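Erberg Contract Furnishings
Reception and Study Areas > Counters and Accessories

Draltance Counter Range

The Draltance range comprises worktops, full-length curtains and small desk accessories for reception points, enquiry desks and shared study rooms. It is supplied to schools, colleges, libraries and public offices. Items may be ordered together as a room set or separately as replacements for existing fittings.

The range is available in one worktop finish and one curtain colour. Customers who require a different colour should consult the Drarkov range, which uses the same brackets and track.

Worktop

The Draltance worktop has a charcoal speckled surface with a polished face and a plain front edge. It is made to measure from a drawing supplied by the customer or prepared by our surveyor. Cut-outs for cable ports and sockets are made before delivery and cannot be altered on site by our fitters.

The speckled pattern varies between pieces. Where two lengths are to be joined, they will be taken from the same batch if ordered at the same time. Later additions may show a difference in tone.

The polished face reflects light. Where a counter is to stand opposite a large window or directly below strip lighting, customers may wish to request a sample and view it in the room at different times of day. Samples are lent free of charge and should be returned in the box provided.

The surface should be wiped with a soft cloth, warm water and a mild washing-up liquid, then dried. Scouring powders, wire wool and bleach must not be used. Ink should be removed promptly with a damp cloth. Hot containers should be placed on a mat.

Curtain

The curtain is light grey with a matte face and is made up with soft pleats. It may be hung at a window or used to screen shelving and storage behind a counter. The standard drop falls past the level of the worktop, and the finished length is confirmed at survey.

A clear gap should be left between the back of the counter and the curtain so that the fabric can be drawn without catching. The gap is to be marked on the drawing. Where radiators or floor boxes are present, their positions must also be shown.

Curtains are delivered folded. Some creasing is to be expected on unpacking and will lessen as the fabric hangs. They may be cleaned with a soft brush attachment, working from top to bottom. Instructions for laundering are sewn into the side hem.

Mesh Pencil Cup

The pencil cup is a round desk organiser in black wire mesh with a rolled rim. It is intended for pens, pencils, rulers and scissors, and is sold in boxes of 15. Single cups are not available except as part of a room set, in which case 2 are included with each counter.

The open mesh allows staff to see what is in the cup without emptying it. Dust may be removed with a dry paintbrush or by rinsing under the tap. The cup must be dried fully before it is returned to the counter.
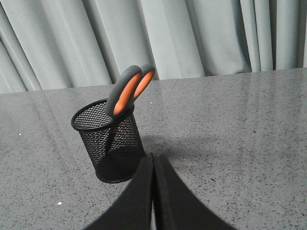 Draltance worktop with mesh pencil cup in black and curtain in light grey.

Ordering and Delivery

Worktops are made after the drawing has been signed and returned. An order cannot be changed once cutting has begun. Curtains and accessories are normally held in stock at our Stojanović warehouse, which carries almost 300 boxes of pencil cups at the start of each school year. Stock is counted again in April, and deliveries of accessories may be delayed during that month.

Delivery is made to a ground-floor entrance. Customers are asked to tell us in advance of steps, narrow doors or restricted parking. Worktops are heavy and must be carried on edge by trained fitters. They should not be stored flat across two supports.

A deposit of £400 is payable when a survey is booked and is deducted from the final invoice. No deposit is required for accessories alone.

Replacement Parts

Curtain hooks, track ends and joint filler may be ordered by post or by telephone. Please quote the order reference, found on the label beneath the front edge of the worktop.

Contacts

Surveys and drawings: Vasilis Đorđević, Projects Office
Accessories and replacement parts: Vlasta Karagiannis, Customer Orders

Related ranges: Drarkov Counters and Screens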